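Brynhildur Bundgaard
Jun 5, 2026

Okay, jumper people, gather round. I've been putting the winter knits in order and I am having the BEST time.

Current favourite is the mustard one. Cables everywhere! I could look at this colour all day. 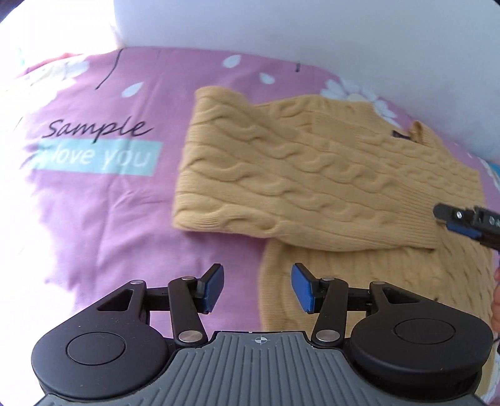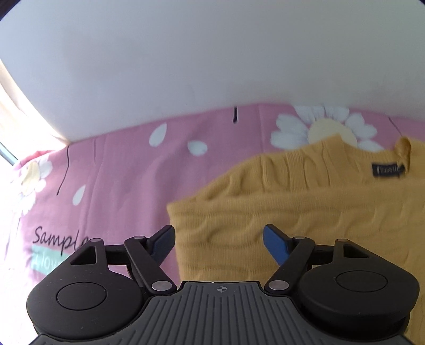
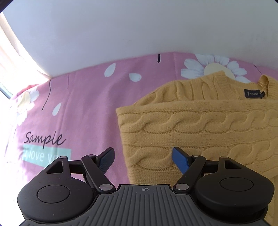
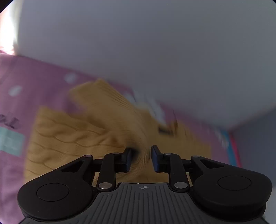
Mustard cables on the pink daisy sheet. What a combo.

Folding chunky cable knit is its own sport, by the way. My method: lay it flat, smooth from the collar down, sleeves across the back, then fold in thirds. Big loose folds - if you press it down hard it just springs back at you.

And please don't hang them! I hung a beautiful grey cardi for a whole winter and it came out with shoulders like a coat rack. Ásdís Briem still brings it up.

Colin Haworth asked how many stitches go into one of these. No idea, mate, but my half-finished Plestgate beanie is up to 1186 and it barely covers an ear.

Next up is the shelf. Heavy knits on the bottom, cardis in the middle, anything fluffy on top where it won't get squashed. I'm also trying little cedar blocks between the piles - they smell amazing.

If you've got a good way of folding a roll neck, tell me, I'm all ears. Mine always end up as a lump.

Right, kettle on, then the scarves.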